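What Is a Parable?

Jesus told lots of stories. We call them parables. Short ones, mostly! A lost sheep. A tiny seed. Bread dough rising.

Each story has a bigger idea tucked inside. Take the lost coin – a woman sweeps her whole house to find it. Why? It matters to her. And you matter to God like that.

Want to read it? Luke, chapter 15. Only takes 2 minutes. Read it twice, becuase you miss stuff the first time.

Then tell it to somebody at supper.

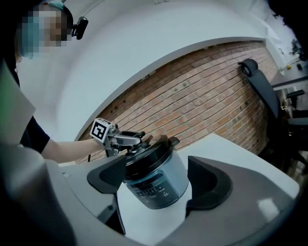 A gripper on the lid of the pressure cooker.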